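Lettering help: A, B, C on a whiteboard, and why do mine wander downhill?
Home Classroom Board » Supplies & Setup » Whiteboards
7 replies

idun_wikstrom
Hello everyone, long-time reader and finally a poster. I run a small after-school letters group at my kitchen table (August is when I get everything ready again, so the house is covered in paper right now), and I've moved from paper to a whiteboard for the first time. It's one of those with an aluminum edge, and I lay it down flat so the little ones can reach it from any side. My trouble is the writing. On paper my letters are perfectly decent, and on the board they get skinny and start to lean, and the row never stays level. Is there a trick to this, or do I need ruled lines? I'd love to hear what works for you – and what kind of marker you like, too.
Thanks so much,
Idun Wikström

mansilla_mom
Welcome, Idun! I went through the very same thing. What helped me was standing up. When you sit, you see the far side of the board squashed, so you stretch your letters to make up for it and they come out tall and narrow. Stand over it and you're looking almost straight down, and your hand does what it does on paper. My other thought is to prop the board up on an easel. I know you want it flat for the kids, but I really believe children learn letters best when they see them upright, the way they see them on a sign or a cereal box.

chalkdust782
I'm going to disagree with the easel, kindly! I taught kindergarten for more than 6 years before I switched to tutoring, and flat was better for nearly every child I had. Their elbows rest on something, they don't drip sleeve across what they just wrote, and you can sit next to them and guide a hand. Upright is lovely for the grown-up who's showing the letter. Flat is lovely for the child who's making it.
As for lines, get some thin painter's tape and run one strip across for the letters to sit on. Peel it up when you're done for the day.

mansilla_mom
Fair enough, chalkdust, though my two never minded the easel one bit. We may have to agree to differ – maybe it depends on the height of the chair.

bramblepath
Tape leaves gum on mine, so I'd test a corner first. I've had a Pamonero board for ages and it doesn't like tape at all. I draw a faint pencil dot at each end and aim for it, and if I miss, well, the children still know what a B is. Please don't fret too much about the row, Idun. What matters is the shape of each letter and the order you make the strokes in, and a bit of wobble in the line has never hurt a four-year-old as far as I can tell.

idun_wikstrom
You're all so kind, thank you. I tried a fresh set tonight after supper, no tape and no dots, just A, B and C with a thin black marker. The B climbed and the C sank, and my A has its crossbar way down near its feet. I do like how the B turned out, with the straight stroke standing a little on its own, and I'm almost tempted to teach it that way.

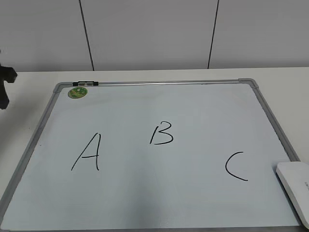
chalkdust782
Re: fresh set
Oh, that's perfectly readable! I'd bring the crossbar on the A up toward the middle, because children copy exactly what you give them and you'll get a whole table of low-belted A's. The B is fine by me, so long as you close it up once they've got the idea of "stick first, then bumps." On the C, stop the bottom sooner. Yours runs out farther than the top, and that's how mine go when I'm already thinking about the next letter. A thicker marker would slow you down, too. I like the Amumar chisel ones.

bramblepath
Re: fresh set
I'd leave the thin marker alone, myself. Fat ones fill in the bumps on a B when small hands try it. But do bring the C up, and then send us D, E and F when you get to them!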